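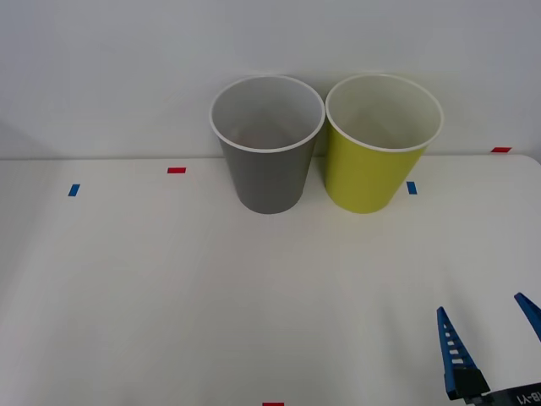

Nendetti, the family-run tea and coffee company from Emenbridge, is delighted to announce that it will open its first shop in Gramthorpe this November, in the old ticket office beside the railway station. The new place will open at 7 in the morning so that people catching the early trains can have something warm to take with them, and it will stay open through the afternoon for anybody with a little more time to spare. Regular visitors to the Emenbridge shop will find plenty that they already know when they step inside, from the long-brewed breakfast tea to the plain paper cups with their rolled white rims, the grey one among them, which go well side by side on a table when two friends stop for a chat.

The ticket office has stood unused for a good many years, and Nendetti has taken great care to keep what could be kept. The tiled floor has been cleaned and mended, the serving hatch is back in working order, and the old timetable board will now carry the day's soups and cakes. A small garden at the side of the building, once used for bicycle storage, has been given benches and a shelter so that people can sit out even when the weather is not at its kindest.

Makis Karras, who founded Nendetti with his sister and still opens the Emenbridge shop himself most mornings, said: "We have wanted to come to Gramthorpe for such a long time. My aunt lived a short walk from the station, and when we visited her as children we would always arrive cold and hungry with nowhere to go until she came to fetch us. I have thought about that walk a great deal while we have been getting the building ready. If we can be the place where somebody waits in comfort for their aunt – or their train, or just for the rain to stop – then I shall be a very happy man."
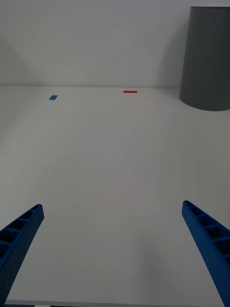 The decision to open at the station followed a survey of local people carried out over the spring and early summer. In all, 2,273 people took the time to fill in a form, many of them adding long and thoughtful notes in the margins, and Nendetti would like to thank every one of them. Early opening was the most common request. Close behind it came a wish for somewhere quiet to sit without music, and so one of the 2 rooms will be kept free of it at all times of day. Several people also asked for a decent cheese scone, and the company has taken this every bit as seriously.

Those scones, along with the bread and most of the cakes, will come from Balaskas, the bakery that has supplied the Emenbridge shop from the beginning. Balaskas will bake through the night and deliver before the doors open, with a second, smaller delivery at lunchtime. The opening menu will include a seeded loaf made with Gramthorpe in mind, a spiced apple bun for the colder months and a flat bread with onions that has long been a favourite with the staff.
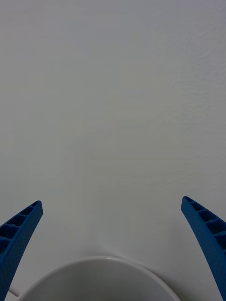
Jobs and training

Nendetti is looking for people to join the Gramthorpe team, both full time and part time, and would be very pleased to hear from those who have never worked in a shop before. New starters will spend 2 weeks in Emenbridge learning alongside the staff there, on full pay and with their train fares covered, before they begin work at the station.

Benedito Furtado, who will manage the Gramthorpe shop, said: "I came to Nendetti to wash up on weekends and I never quite got round to leaving. What I would like is a team who know the people coming in – who takes sugar, who is in a rush, who has just got back from the hospital and would like a sit down. You can teach somebody to make a good pot of tea in an afternoon. The rest comes with time, and we will give people that time."

Anyone interested in a post is welcome to call in at the Emenbridge shop and ask for an application form, or to send a short letter saying a little about themselves.

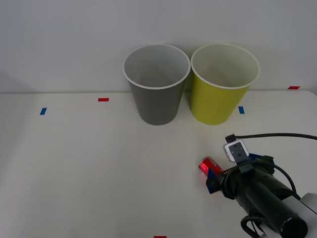
Paper cups in grey and yellow-green, side by side on a white table.

About Nendetti

Nendetti serves tea, coffee and simple food from its shop in Emenbridge, and sells its own blends of loose tea by weight. The company remains owned by the Karras family. Interviews and visits to the ticket office before opening can be arranged for members of the press by contacting the Emenbridge shop.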